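"The helmet hangs on the mirror"

When I arrive at the riding school in Zusov, the gate is still closed and Csenge Hajdu is standing in front of it with two cups of tea. It is Tuesday, a little before seven in the morning. She gives me one cup and says we should talk now, before the students come, because later she will be shouting.

Hajdu has been teaching people to ride motorcycles and scooters for many years. Before that she worked in the claims office of a transport company, where she read accident reports the whole day. "I read the same story again and again," she says. "A car turns left, a scooter goes straight. The driver says he did not see anybody. The rider says he had the right to pass. Both of them are telling the truth, and one of them is in the hospital."

She left the office to open the school together with Olumide Mohammed, a mechanic. He looks after the scooters and she looks after the people.

I ask her what is the most common mistake of a new rider. She does not need to think. "The front brake. They are afraid of it. Somebody's uncle told them that the front brake will throw them over the handlebars, so they use only the rear one. Then the wheel locks, the scooter slides, and they come to me and say that the road was bad." In her first lesson the students do almost nothing except braking. They ride in a straight line, they stop, they go back and do it again. Some of them complain that they paid for riding and not for stopping.

The school has 45 students in the present course. Most of them deliver food or parcels, and they already ride every day, often without a license. Hajdu does not like to speak badly of them. "They are not careless people. They are paid by the delivery. If you pay a man for each parcel, you are also paying him to go through the yellow light." She would prefer an hourly wage and has written this to the town more than once. The answer, she says, was very polite.

We move inside, to the room where she gives the theory lessons. Mohammed is there already, looking for a screwdriver.
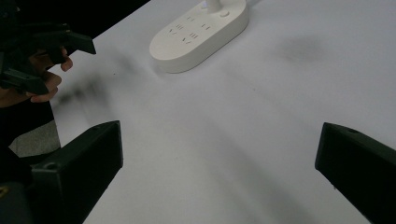

Power strip on a white tabletop.

I want to know his opinion about electric scooters, which have become common in the town. He likes them, mostly. "The repair is simple and the air is better," he says. "But they are quiet, and the people walking here have learned to cross the street with their ears." He also says that the new riders are surprised by how fast an electric scooter starts from a stop. He teaches them to open the throttle slowly, with the wrist low, and to keep one finger on the brake in slow traffic.

About helmets the two of them do not completely agree. Mohammed thinks that the fines should be higher. Hajdu thinks that nobody pays attention to a fine which comes once in two years. "Look at the parking place in front of any shop," she says. "The helmet hangs on the mirror. So the person has bought a helmet! The money is not the problem. It is hot, the trip is short, and the shop is just there – this is what they tell me." In August she stops the lessons at noon, and she lets the students take the helmet off at every break, so that they do not begin to hate it.

One of her former students, Usa Srithong, now teaches the evening group. She joined the school after a fall at the roundabout near the market, where she broke her wrist. Hajdu says that Srithong is more patient than she is, especially with older women who never rode before. "With me they are nervous. With Usa they laugh, and after 3 lessons they are riding."

Before I leave, I ask what she would change if the town gave her one wish. I expect her to say more police or wider roads. She wants a painted line. At the traffic lights on the main road the stop line for cars should be moved back, so that the two-wheelers can wait in front, where the truck drivers see them. "It is paint," she says. "Paint and one night of work."

It is seven now and the first students are pushing their scooters through the gate. One has his helmet on his elbow. Hajdu puts down her cup and goes out.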